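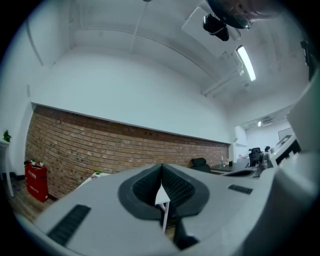 The brick can stay but somebody should do something about the ceiling, one tenant wrote on the back of the form, and then that the pipes were the first thing clients looked at.

Figure 4. Mastside, office room. Red-brown brick left exposed below, white painted wall above, meeting at a straight ledge. Pipe and conduit at ceiling level.

4.2 Exposed brick and visible services

That comment is typical of the free-text answers. We had asked about the walls. Most people started on the walls and drifted upward. The coding sheet did not have a good slot for this at first (ceiling remarks went under "other" for the whole of the pilot) and we recoded everything in April once it was obvious.

Some background. Mastside is a converted warehouse on the Raston waterfront, let as small offices by Cieślak, the management firm. Conversion was done floor by floor, on differing budgets, so finishes vary a lot between rooms that are otherwise comparable. Useful for us. We surveyed 18 rooms and got 213 usable forms back. Rooms with all walls plastered and painted were the comparison group. Rooms with some brick showing were split into full height and partial, and the room in Figure 4 falls under partial: brick up to the ledge, then broad white paint to the ceiling.

The partial rooms did better then we expected. Going in, the assumption was that full-height brick would score highest on character and lowest on brightness, with partial somewhere in the middle on both. On character that held. On brightness the partial rooms were hard to tell apart from the painted ones, at least on the five-point item, and a few respondents in partial rooms described them as "white rooms" with no mention of brick at all. White wall above, white ceiling. Probably enough to carry it. We did not measure reflectance, which would have settled the question, and should have.

Condition of the brick came up less than it deserved. In Figure 4 there are small dark holes and stains on the bricks, more so near the top course. Our condition checklist scored marks like these as minor wear and made no attempt to say where they came from. Respondents were split. Some read marks as age and liked them, others wanted them filled. A repair note issued with the Fakell fit-out guide treats open holes as a defect in every case — we did not follow this, as it would have put nearly all the exposed walls in the bottom category and left us nothing to compare.

Now the services. 88 forms mention pipes, conduit, light fittings or hanging equipment, unprompted. Far more than mention the ledge, the floor or the furniture. Complaints were mostly about lines that run at an angle to everything else. The thin white pipe in Figure 4 is a fair illustration, running diagonally down from the ceiling. Being white against white helps somewhat. Black fittings don't get that benefit, and the room has several dark items up high, among them a boxy black device with a bracket that looks like a projector. Close by, a long fluorescent tube, lit. Respondents in rooms with tube lighting called the light "flat" or "hard" on brick, though the same word turned up in painted rooms too, so caution here.

Soft items were coded separately. Plants, rugs, fabric panels, anything a tenant could take away on moving out. There is a small potted plant in Figure 4, on a white shelf or side table at the left. Plants were the commonest tenant addition in the brick rooms and we half expected them to shift the comfort score. No effect we could find. Sample is thin once you split it that way.

Two limits. Tenants picked their rooms, so people who dislike brick are likely missing from the brick rooms altogether. And the ceiling finding was never a hypothesis, it came out of the comments, so it wants a proper test with ceiling items on the form from the start. Cieślak has agreed to a second round at Mastside with a revised form. The wall items will be kept word for word so the two rounds can be compared, the brightness item gets a daytime and an evening verson, and services get a page to themselves.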